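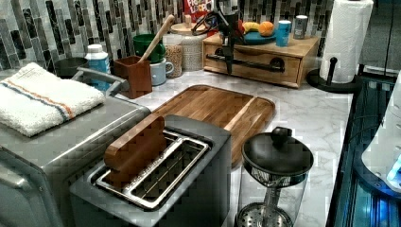

Flalwood Tenants Assoc. – minutes, December 19, 2022

Started late, quorum OK. April minutes approved, no changes.

Balance 2,396 after the Senham invoice. One more bill expected from them for the gutter work.

Laundry room: Ouellet quoted 300 for the dryer vent. Approved. They want acess before 9, key to be left at the office.

Parking: 191 letters sent out, replies still coming in. Visitor spots stay as is until April.

Snow – Arnau has the contract again, same terms. Back steps were missed last time, office to call them. Salt bin by the north door needs a new lid.

Kitchens: reminder to go out re circuits, breakers triping on the second floor.

Holiday lights, up to 100 for replacements. Approved.

Bike room tabled. Next meeting date to be posted in the lobby.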